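Poirier fleet renewal: progress report to Nolberg, May
3 min read

The Pirkham depot has now put 16 of the older sedans through inspection. Odometer and service records for all 16 are on file. 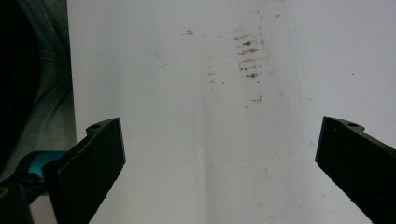 Brownish marks on a white surface.

Seven cars need new brake lines before resale. Parts are on order from Lullomberg.

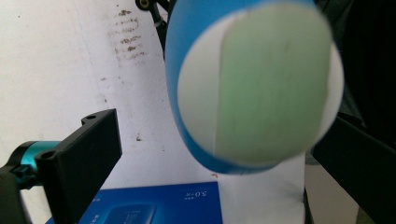

Tire costs came in at $292 per car, within budget.

Next steps

1. Finish the brake work. 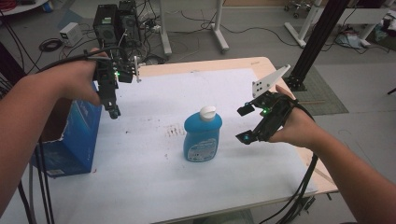 Resale listings are drafted for the nine cars that passed. Francine Charbonneau is checking the colour and trim codes. Staff doing fiddly work at a table should keep cables off the floor side; they hang past the edge on both sides now.

2. Book the second group. 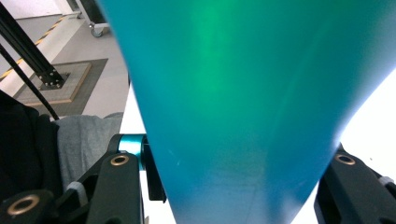
3. Release the next payment once the listings are up.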